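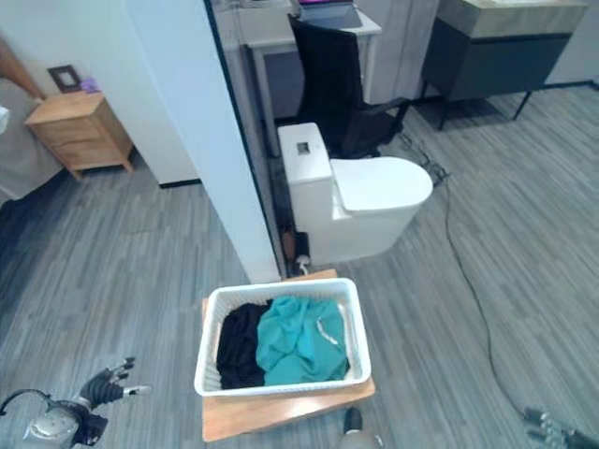
Le panier à linge, ce compagnon qu'on ne regarde plus

Il y a dans chaque maison un objet que l'on porte contre la hanche plusieurs fois par semaine et dont on serait bien en peine de décrire la forme. Chez moi, c'est le panier à linge. Le mien est un Lindar, acheté un jour de pluie en juin, et il a connu trois logements, un déménagement rempli de vaisselle et même une portée de chatons (le chat, lui, estime toujours qu'il en est propriétaire).

Blanc, rectangulaire, ajouré : le modèle en plastique n'a guère changé depuis mon enfance, et je m'en réjouis. Ma grand-mère jurait par l'osier, très beau, très lourd, qui accrochait les bas et craquait dans l'escalier. Le plastique se passe sous la douche, se pose par terre sans façon, à côté des toilettes ou au pied du lit, et attend là un vêtement noir, un vêtement turquoise, ce que la journée voudra bien lui donner. Dans les petits appartements, où la chambre touche la salle d'eau et où le bureau n'est jamais loin, il faut bien qu'il se glisse quelque part !

À la boutique Clarnero, où j'ai passé une matinée entière à soulever des paniers sous l'œil patient de la vendeuse, on en propose 122 modèles, du seau souple au grand bac à roulettes. J'en suis sortie les mains vides, mais avec quelques idées arrêtées.
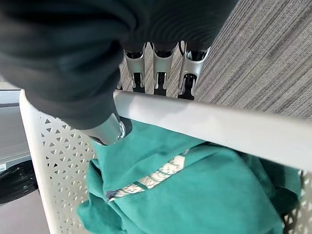
Des trous, un bord, et c'est presque tout

Les ajours d'abord. Petits triangles, losanges, fentes, chacun a son dessin, et l'on aurait tort d'y voir une simple coquetterie : un sweat en coton roulé en boule a besoin d'air, surtout s'il doit patienter jusqu'au lendemain. Passez aussi la main à l'intérieur avant d'acheter, les bavures de moulage font des misères aux mailles fines.

Le bord, ensuite. Je l'aime épais et lisse, car c'est lui que l'on empoigne quand tout est mouillé et pèse soudain le double. Le Machala que j'ai essayé, avec ses presque 400 grammes, était une plume, mais son rebord mince me sciait les doigts.

Reste la question du perchoir. Le dessus d'un lave-linge à hublot fait une table de tri tout à fait honorable, à hauteur de bras, et l'on s'y épargne bien des courbettes. Je vide les poches, je retourne les manches, je mets le noir d'un côté et les couleurs de l'autre, puis je redescends le panier avant de lancer l'essorage. 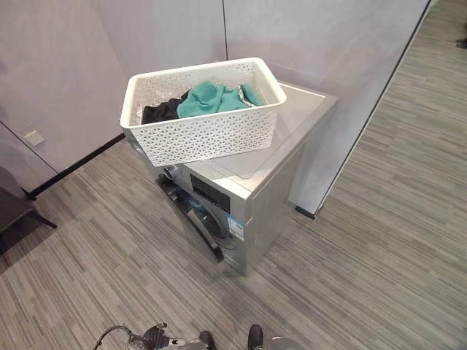 Le panier posé sur le lave-linge, linge noir et bleu-vert encore mêlés.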